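Trinda Publishes Good-Practice Code for Small-Part Robot Handling, Most of It Learned the Hard Way

Irnine, Apr 29, 2020. Trinda today released the Whitelaw Code, a free set of shop rules for teams whose robots pick up small metal parts and, on a good day, put them back down where they were asked to.
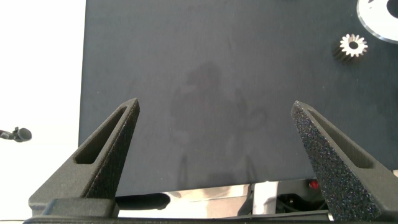 The code runs to 72 pages in draft and eight in print. Reviewers at Zasent, the integration firm that tested it, are credited with the difference.

"The first version had 70 rules, and I had broken most of them before lunch," said Montri Wattanapong, lead author of the code. "We kept the ones people could remember with their hands full."

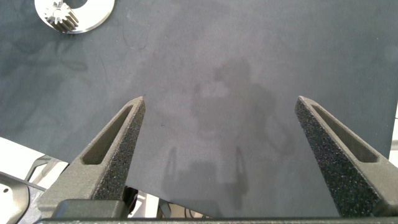
Section 2 deals with the work surface. It calls for a plain matte mat, a marked start position for every part, and a written note of any change in lighting. "Same as last time" no longer counts as a written note.

Fingers get a section to themselves. Printed gripper fingers must be inspected for wear at the start of each shift, replaced in pairs, and never improved with a pocket knife. 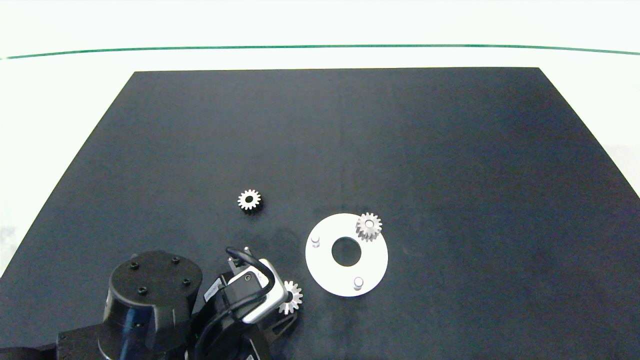 Gear placement tasks carry five further requirements, including a speed limit whenever a person can reach the mat and a stop button within that person's reach. The button may not be kept in a drawer. An earlier draft left this unsaid.

Failed attempts must be logged alongside the good ones. Trinda expects this to be the least popular rule in the document.

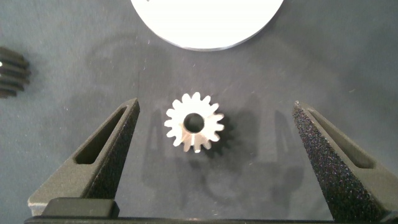
The code does not replace any legal safety requirement or a site's own risk assessment. Comments are open until the end of June, and will be read by Mr. Wattanapong, who asks that they be shorter than his first draft.

Copies are available on request from the Trinda press office.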